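## 4. Teasers as Serial Form

### 4.1 Corpus and coding

Our corpus consists of 622 promotional posts issued in support of music documentaries, drawn from the accounts of artists, their labels and the streaming services that carried the finished films. We coded each post for duration, source of sound, presence of crying, presence of water and the degree to which the subject appears to have been surprised by a camera she was paying for. This last variable, which we call staged candour, was scored on a six-point scale. Inter-coder agreement was respectable for everything except crying, where one coder proved markedly more sympathetic than the other and the category had to be redefined to require a visible or audible tear.

Posts were grouped into runs, a run being any set of teasers released for one film before its trailer. There were 40 of these. Single-post campaigns were excluded, however much we admired their restraint.

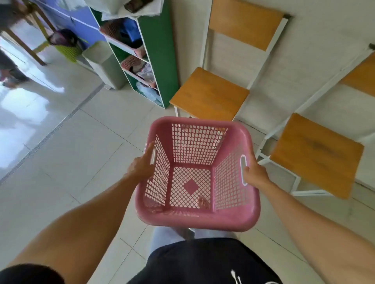

The runs are less varied than the publicity around them would suggest. A typical run opens with the artist alone and silent, moves to rehearsal footage in which somebody is disappointed by a lighting cue, and closes on a corridor. The corridor is the most stable element in the whole corpus. It leads to a stage, the artist walks down it away from us, and the crowd noise rises on the soundtrack before there is any crowd to be seen. We found it in 6 runs for performers who, according to their own tour listings, had played nothing but outdoor festivals in the relevant period.

### 4.2 The Starkton run

The campaign for *Furkell*, produced by Plistorard for the Starkton streaming service, is worth dwelling on as it follows the pattern so faithfully that it might have been made to save us the trouble of averaging. The teasers appeared across two evenings in June. In the first, the singer Barroso (the stage name is used throughout, as it is in the film, including by the singer's mother) sits on a hotel bed and says that fame is a kind of weather. In the second, the remark is repeated in voice-over above a slow shot of an airport. Viewers who had missed the weather comparison were therefore catered for.

Neither teaser mentions the album that the documentary was commissioned to accompany. This is consistent with the larger corpus, in which direct reference to a product for sale is rare and tends to arrive late, after the audience has been given something to worry about. The replies to the Starkton posts were overwhelmingly solicitous. Fans asked whether Barroso was sleeping, whether Barroso was eating, and, in a smaller number of cases, when tickets would go on sale in Winnipeg.

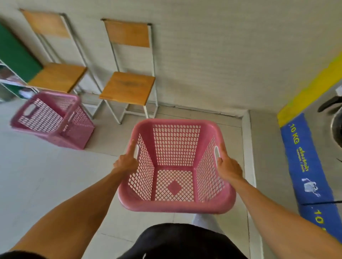
Earlier accounts of celebrity disclosure have tended to treat such replies as evidence that the audience has been taken in. We are less sure. A good many respondents showed a connoisseur's grasp of the genre, grading the teaser against those of rival artists and complaining, with some justice, that the colour grading was too warm for a breakdown. Concern and appraisal often shared a sentence. One favourite formulation wished the singer peace and healing, then asked for a longer clip.

**Figure 2.** *Mean staged-candour score by position in run. Scores peak at the second teaser and decline thereafter; the final teaser, generally a corridor, scores lowest.*

The decline shown in Figure 2 deserves some caution. Longer runs are overwhelmingly the work of larger labels, whose teasers are cut by specialist agencies and may be polished past the point where candour can be staged with any conviction. It is also possible that our coders were simply tired of hotel beds. We return to the question of agency involvement in Section 5, where the posts are separated by editor credit wherever a credit could be found.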